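Indwood Evening Program
Home Economics 218: Kitchens and How We Use Them
Handout 3 – Counter space
25/03/2026

Welcome back! Last time we got through storage (and ran over, sorry), so we start right in on counters, my favorite part of the whole course.

Start with the sink. Nearly every job in a kitchen passes through it: rinsing, filling, draining, washing up. The stretch of counter between sink and stove is where the real work happens, and a kitchen with a generous one feels good to cook in even when the room is tiny. If you have to choose, put your longest clear run there.

Landing space comes next. You want a spot to set something down beside the stove, the fridge and the oven. In the Geraghty plan, which we drew in October, there is a gap of 400 mm beside the fridge. Is that enough for a full grocery bag? Try it at home with your own bag and a tape measure – I love how much people disagree on this one.

Small appliances eat counters. Sort yours by how often you use them: daily things stay out, weekly things go in a low cupboard, and the waffle iron can live up high. Keep cords short and well away from the sink.

Materials, quickly. Stone is hard and handsome, but marble marks easily if lemon juice or vinegar sits on it. Wood can be sanded and oiled again. Laminate is cheap, light and much better looking than it used to be!

Reading: the Losex booklet, chapter on work zones. Copies are in room 3334.

For next time: sketch your own counter from above, mark everything that stays out on it, and shade the part you really use for chopping. Bring a pencil.

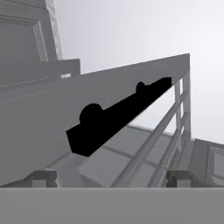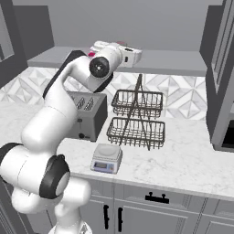
Second picture: toaster on a marble countertop.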